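Put the Trash Can Where the Trash Happens
9/14/24

Every bedroom I have rented, owned or slept in as a guest has had the trash can in the wrong place. It goes behind the door, or under a desk, or in the bathroom down the hall. Then people wonder why there are wrappers on the rug.

I think a bedroom can belongs next to the nightstand, out in the open. I held the opposite view for years. When we moved into the apartment on Wirneo Street I bought a slim can from Vinidero, paid extra for the lid, and hid it in the closet. By December there were cough drop papers in the nightstand drawer and a row of empty bottles under the bed. The can was nearly always clean.

People eat and drink in bed. They do it on the sofa too, if the room is big enough to hold one. Small trash gets dropped within arm's reach of wherever a person sits, and a closet is not within arm's reach of anything.

A bottle and a snack wrapper on the bedroom carpet:
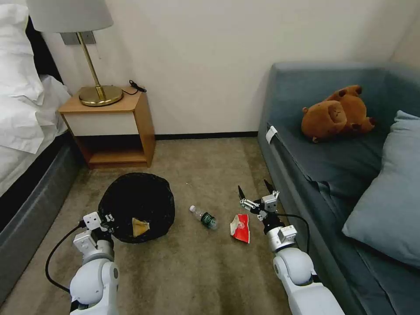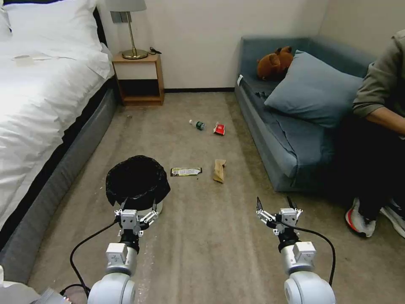 It takes about 300 seconds to clear a bedroom floor of this kind of thing, and most of that is bending over. I don't mind the five minutes. I mind doing it again the next night with the same brand of chips.

The usual objection is looks. The Van Damme catalog has 100 pages of bedrooms and I could not find a trash can in one of them. Fine, but those rooms have no phone chargers or socks either. A plain round can with a liner in it is less ugly than what ends up on the floor without it.

The other objection is smell, and that one is fair. Don't put food scraps in it. Banana peels go to the kitchen. Empty the can twice a week even if it's half full, and keep spare liners folded in the bottom - under the one in use - so changing it takes no thought.

I would skip the lid. I stayed at a Revotel last winter where the can had a foot pedal and a lid that banged, and I left my tissues on the nightstand both nights so I wouldn't wake my wife.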